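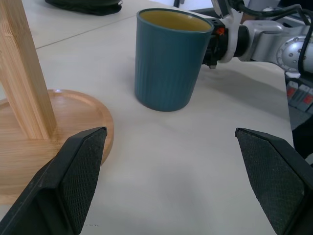
The cup and the wooden stand, Reading Room, Uvemstead.

The Office of Household Effects at Uvemstead received the estate of the late Jenő Bodnár on March 28, 2023. The inventory was entrusted to Firdevs Taşdemir, Senior Clerk, who had by then recorded 827 articles and disputed none of them.

The cup was entered as blue. Khoa Hầu, reviewing the entry, struck this out and wrote green. The interior was agreed to be mustard yellow, and both officers signed to that effect.

A hearing was set for May. The niece of the deceased, Nazmiye Bilgin, attended by right and was asked which colour her uncle had called it.

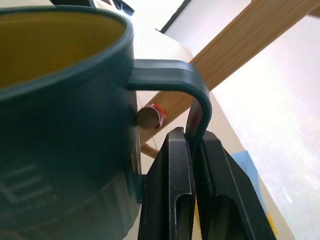
She replied that he had called it Rakach, after the town where he bought it, and had taken his tea from it for 20 years. The clerk enquired whether Rakach was nearer to blue or to green. Miss Bilgin said that it depended on the tea.

The entry was amended accordingly. The fee was waived.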